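Who Takes the Chair: Replacing a Long-Running TV Host
Speaker notes, Ternham Library evening talk, 2020-10-21 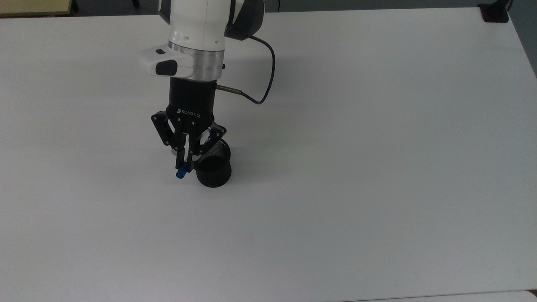
Start with the question on the handout. When a show has had the same host for many years, what does the audience think it's watching, the host or the show? Ask for hands. Don't comment on the result yet, come back to it at the end.

Say what the talk covers. One show, "Gumden," a weekday word quiz made by Prolevero. Its first host did 344 episodes. I'll go through how they handled his leaving, what they got right, and the part they had to redo.

Background, keep it short. Gumden began as a summer filler. Two contestants, five rounds, a final puzzle against the clock. The prize money was small and stayed small. Viewers liked that it was on at the same time every day and that the host read the clues slowly enough to play along at home. Most of the letters to the station were about the clues. Hardly any were about the prizes.

The announcement. He told viewers himself, at the close of a regular episode, before it had been in any paper. It took less than a minute. He said he would stay through December and that the show would go on after him. Then he read the next day's category as usual. Play the audio clip if the speakers are working. If they aren't, read the transcript, it's on the back of page 3.

Pause after the clip.

Why the timing mattered. The crew had known for weeks. The station had a press release ready and wanted to send it first thing in the morning. The producers asked them to hold it until the episode had gone out. People in the business argued over that, and a release would have reached more papers. But the regular viewers heard it from the person they watched every day, and the mail afterward was kind. A few letters were angry at the station, very few at the show.

The guest host period. Three guest hosts, two weeks each. A comedian, a radio newsreader, and a former contestant. Describe each one briefly, no names needed.

— The comedian was quick and likable, but joked between clues, and they kept running out of time in round five.
— The newsreader had the clearest voice of the three. Contestants said afterward they'd felt a little nervous around her.
— The former contestant made mistakes in the first week and corrected them on air. Viewers wrote in to say they liked it.

Mention that ratings went up for the first guest and came back down after a few days. People tune in to see a new face. It says very little about whether they'll stay, and Prolevero was sensible enough not to decide on those numbers.

The choice. They picked the newsreader. Explain that the former contestant was asked first and turned it down because of the travel. This was in the trade press at the time, so it's fine to say.

What went wrong. They changed the set, the music and the host in the same week. Viewers who might have accepted one change got all of them together, and the complaints blamed her for things she had no say in. The old theme music came back after a month. The new set stayed. Show the two set drawings side by side if there's time, otherwise skip to the next part.

Compare with "Ccori," the Sunday music request show. There the departing host and the new one shared the desk for five weeks. It cost more and some of the talk between them was stiff. Still, by the last week callers were already asking for the new host, and the final handover drew almost no complaints at all.

Go back to the show of hands. Ask whether anyone would change their answer. My own view is that it's mostly the show, provided the viewers are given time to say goodbye. Expect disagreement from the back rows, let it run.

Questions. The likely ones are whether the first host ever came back (once, for an anniversary episode, as a clue reader), and whether old episodes can still be seen. The early ones were taped over. The later ones are in the station archive and have to be requested in writing.

Leave the sign-up sheet for next month's talk by the door.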